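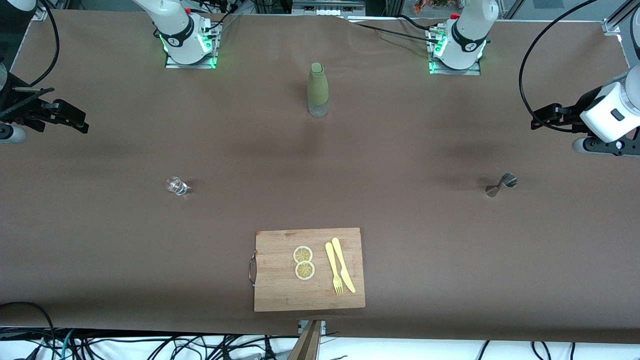
Mesa forrada a papel pardo, com a garrafa e o copo de vidro tombado.

O papel pardo da mesa comprida é mudado ao fim de 12 dias de uso. A responsável pela bancada na Prukeck, que pediu para não ser identificada, prefere-o a uma toalha de tecido. "O tecido faz prega e o copo rola para a prega. O papel também enruga, mas pouco", explica.

A conversa decorreu a 24 de agosto de 2020, nas instalações de Prutstead, e incidiu sobre a arrumação de loiça e recipientes. O vidro transparente é o material que mais trabalho dá. "Sobre fundo branco perde-se o bordo. Sobre o pardo, os reflexos chegam para saber para onde está virado." Um copo deitado pega-se pelo corpo, nunca pelo bordo, e só depois se põe de pé.

Com as garrafas o critério é outro. Ficam junto à borda mais afastada - a regra vem de junho, quando o armário Junholm foi trocado - e os objetos pequenos ficam à frente. "Uma garrafa alta à frente tapa tudo o resto. E quem estica o braço para trás dela acaba por a deitar abaixo."

O rolo de papel é fornecido pela Rennie e dá para cerca de 8 mudas. A entrevistada admite que o gasto é discutido internamente. "Já me propuseram um tampo lavável. Experimentámos 5 semanas e voltámos ao papel." Quanto à fixação, usa fita apenas nas pontas, com a folha esticada no sentido do comprimento.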